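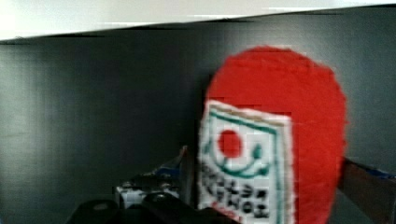 4 min read

Minau Shopping Lists

Transcribed household shopping lists from the town of Urnorent, with each line tagged by item type. Plain text, UTF-8, English.

Last updated: 6/29/25

Summary

Minau is a collection of 2,000 handwritten shopping lists, typed out line by line and tagged. The lists came from 400 households. It was put together for people who study how everyday food and household goods are written down when the writer is also the reader. It has also been used for spelling correction and for matching short names to store catalogs.

The original paper is not part of the release. Only the typed text and the tags are included.

What is in the download

lists.tsv has one row per written line.
households.tsv has one row per household, with the few facts we collected about each.
CHANGES.txt records every correction made after the first release.
LICENSE.txt has the full terms.

The first 2 files join on household_id. Both have a header row. Fields are separated by tabs, and quotation marks in the text are ordinary characters, so turn off quote handling in your reader. If you leave it on, any list line with an inch mark in it will swallow the lines after it.

Columns in lists.tsv

list_id: a short code, the same for every line on one list
household_id: joins to households.tsv
line_no: position on the page, top to bottom
text: what was written, with the spelling kept
plain: the same line with the spelling fixed and short forms written out
type: produce, meat, dairy, bakery, canned, condiment, frozen, drink, cleaning, paper, other, not_item
amount: as written, empty if none was given
struck: yes or no
hand: a, b or c, for lists where more than one person wrote

A typical row has "ketch x2" in text, "ketchup" in plain, "condiment" in type and "x2" in amount.

Columns in households.tsv

household_id
size: number of people, grouped as one, two, three to four, five or more
shop_often: daily, weekly, less
list_place: fridge door, notebook, loose paper, other
car: yes or no

We did not collect names, addresses, income or age. Street names and phone numbers that turned up on lists were replaced with [removed].

How the lists were gathered

Boxes were placed at the public library and at two grocery stores in Urnorent. People dropped in used lists with a short slip stapled to the back. The slip asked for the household facts above and for permission to publish the text. Lists with no slip were shredded and are not counted anywhere in this document.

Lists were typed by hand. We tried handwriting software on an early batch and gave up on it, as most of the short forms came out as other words. Typists were told to keep every spelling, even when it was plainly a slip of the pen, and to put their best reading of the intended item in the plain column. Where they could not read a word they typed a question mark for the whole word.

A second typist worked through 800 of the lists without seeing the first version. Differences were settled by the two of them together, with the paper in front of them. Most of the differences were over strike marks. A line with a wavy stroke under it can look crossed out if the stroke rides up.

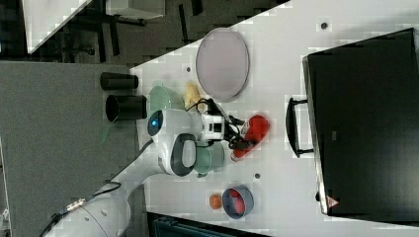 Rules for the type column

Tag the thing as sold. Tomatoes in a tin are canned, fresh tomatoes are produce, and tomato ketchup is a condiment.

When the form is not stated, use the most common one for that household. If the household has no other lists, use the first sense in the word list that ships with the Štěpánek tagger, version as noted in CHANGES.txt.

Bananas are produce even when the list says "for bread."

Plates, mugs and bowls are other, unless the line says paper, in which case they are paper. "Cups" alone is other. We changed our minds twice on this and the early test copies differ.

Lines such as "call plumber" or "ask about Thurs" are not_item. Keep them in. They are part of how lists are used.

Headings on a list ("Bakery:") are not_item, and the lines below are tagged one by one as usual.

Loading the data

Any spreadsheet program will open the files. If long list codes turn into numbers, import the column as text. Sort by list_id and then line_no to get each list back in the order it was written. The file as shipped is sorted this way, but several copies found on other sites are not.

The official copy is on Cutora. Checksums are on the same page.

Known problems

The amount column is uneven. "Milk 2" may mean two cartons or two percent, and we kept it as written.

Struck lines do not always mean bought. Some people cross off what they find already in the cupboard before leaving the house. The data cannot tell you which.

Larger households are over-represented, and so are people who visit a library. Lists kept on a phone are missing altogether. Do not use the set to estimate what people in Urnorent eat or spend.

Winter is thin. The boxes were out for part of the cold months only, so there is little on holiday baking and a lot on barbecue. Condiments run high for the same reason, with mustard and ketchup on many of the July lists.

The hand column was filled in by eye. Treat it as a guess.

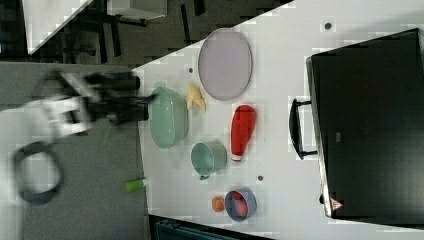

One user wrote to ask why the plain column drops store brands when the text column keeps them, and said this made it hard to match lines to a catalog. The brand was left out of plain so that lines for the same item would group together. We agree that it gets in the way of matching. The next release will add a brand column, filled from text, and plain will stay as it is. Until then, compare the two columns and take what is left over.

Terms of use

Free for research and teaching. Commercial use is allowed if the changes file is passed along with the data. Do not try to work out who wrote a list. If you come across a line that you think identifies someone, report it and we will remove it in the next release.

Citing

Please cite as: Minau Shopping Lists, hosted on Cutora. Give the release number from the top line of CHANGES.txt, as row counts differ between releases.

Reporting errors

Use the form on the Cutora page. Include the list_id and line_no, what the row says now and what you think it should say. We still have the paper for every published list and will check the line against it.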